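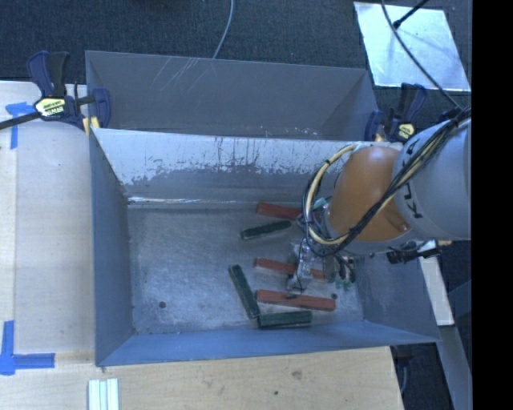
Accueil Produits Cellules d'essai Logiciel Publications Assistance

Rechercher dans le catalogue OK

Banc Traswood pour dévracage : apprentissage de la saisie par essais répétés

Le banc Traswood est une cellule de recherche destinée aux équipes qui étudient la prise d'objets en vrac dans un bac. Il reprend le montage mis au point par Birsen Saraç et Ozan Tuncer pour leurs travaux sur la saisie apprise sans annotation manuelle. Le robot prend une pièce, la dépose dans le bac voisin, enregistre le résultat et recommence. Lorsque le premier bac est vide, le sens du transfert s'inverse et la collecte se poursuit.

La fourniture comprend la structure en bois, deux bacs métalliques, les brides de serrage, un jeu de pièces d'essai et la licence du logiciel Bronis. Le bras et sa baie de commande ne sont pas compris. Un devis séparé peut être établi pour la pince.

Principe de la méthode

Chaque tentative de prise est définie par quatre valeurs : la position du point de saisie dans le plan du bac (x et y), l'angle de la pince autour de l'axe vertical et l'écartement des doigts. La hauteur est déduite de la carte de profondeur. Un réseau entièrement convolutif attribue une probabilité de réussite à chaque combinaison. Le contrôleur exécute la meilleure, ou en tire une au sort parmi les mieux notées pendant la phase d'exploration.

L'étiquette provient de la pince. Après la remontée, les doigts se ferment complètement ; si l'écartement mesuré reste au-dessus du seuil réglé par l'utilisateur, la tentative est notée comme réussie. Une seconde mesure est prise au-dessus du bac de dépose. Les pièces perdues pendant le transfert reçoivent un code distinct et sont exclues de l'apprentissage par défaut. Ce réglage se modifie dans le fichier de configuration.

Les pièces allongées posent une difficulté particulière. Deux barreaux presque parallèles laissent peu de place au doigt intérieur, et une prise en bout fait basculer la pièce. Les bords du bac compliquent encore les choses : une pièce couchée au pied d'une paroi n'est accessible que sous certains angles. Les bacs fournis ont des parois inclinées, ce qui dégage un peu la pince, mais le contrôle de collision reste nécessaire. Bronis l'effectue avant chaque descente avec un modèle simplifié de la pince, câbles compris.

Résultats obtenus sur le banc de référence

La campagne de référence a été conduite par Alper Karabulut avec des blocs allongés de couleur unie. Elle totalise 2 956 tentatives. Les 2 000 premières ont servi à l'apprentissage, les suivantes à l'évaluation, poids du réseau figés. Sur cette seconde partie, le taux de réussite est de 90 %. Sont comptées comme échecs les prises à vide, les glissements à la remontée et les arrêts sur dépassement d'effort.

L'équipe a relu 266 séquences pour vérifier l'étiquetage automatique. Les erreurs trouvées concernent surtout des prises en extrême bout de pièce, où les doigts retiennent le bloc à la remontée puis le lâchent pendant la rotation du poignet. La double mesure a été ajoutée à la suite de cette relecture. Elle allonge le cycle, et peut être désactivée pour une campagne consacrée uniquement à la première phase.

Ces chiffres valent pour un seul type de pièce et un éclairage fixe. Nous n'avons pas de résultats comparables sur des pièces transparentes ou très réfléchissantes. Les reflets du fond métallique produisent des trous dans la carte de profondeur ; Bronis les comble par interpolation, sauf au voisinage des arêtes, où les points manquants sont interdits à la saisie.

Installation

Les deux bacs se montent l'un contre l'autre et leurs bords sont maintenus par des serre-joints. Vérifier le serrage avant chaque campagne : un bac déplacé de quelques millimètres fausse les bords enregistrés dans le modèle de collision. Des repères en ruban adhésif sur le plateau permettent de retrouver une position après démontage.

Le faisceau de câbles doit garder assez de mou pour une rotation complète du poignet. Contrôler à vitesse réduite les quatre orientations extrêmes, au-dessus de chaque bac. L'étalonnage main-œil se fait ensuite avec la mire livrée, en suivant l'assistant de Bronis. Il est à refaire après tout déplacement de la caméra.

Options

Jeu de pièces Baysal : cylindres et équerres, pour les essais de généralisation. Les modèles géométriques sont fournis.

Module Trukside : reprise automatique après un arrêt sur effort, avec journal des incidents. Nécessite une interface de commande externe sur la baie du robot.

Données de référence : tentatives de la campagne décrite plus haut, avec cartes de profondeur, paramètres de prise et étiquettes. Accès sur demande, pour un usage de recherche.

Questions techniques

Pour l'intégration sur un bras déjà en service, indiquer le modèle, la version de la baie et la masse de la pince montée. Nesrin Dağdelen traite les demandes relatives au logiciel, Theophilus Asamoah celles qui concernent la mécanique et les pièces détachées. La prochaine révision de Bronis est prévue en janvier ; les licences en cours y donnent droit sans supplément.

Contact | Conditions de vente | © Traswood, tous droits réservés | Haut de page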